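Features > Defence > Interviews

April
By Jintana Nuchit

Print this page | E-mail this article

Konrad Strebel spent six years planning reserve call-ups before he moved to the training depot at Sterkside. He says the numbers on paper have never matched the numbers at the gate.
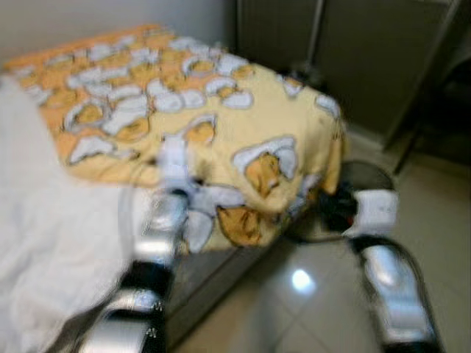

Vol. 108, p. 90

"We had 2,898 names on the list," he said. "Roughly half could get leave from work at short notice. You plan for the half."

He would like employers paid directly when staff are called up. Meinrad Widmer, who runs the transport side, disagrees and wants longer notice periods first.

"Meinrad's drivers are mostly self-employed," Strebel said. "It's a fair point for them."
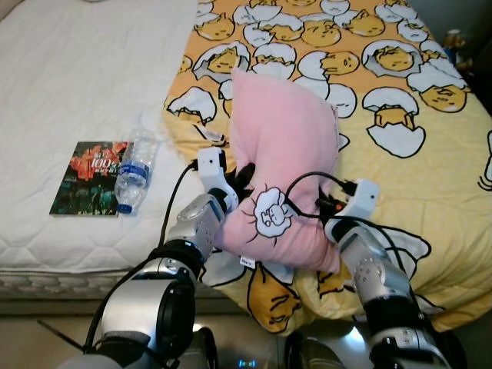
The other trouble is licences. A driver qualified on the old Grabner trucks has to requalify on the new ones, and the course is full until winter. Strebel has asked for a second instructor and is waiting to hear back.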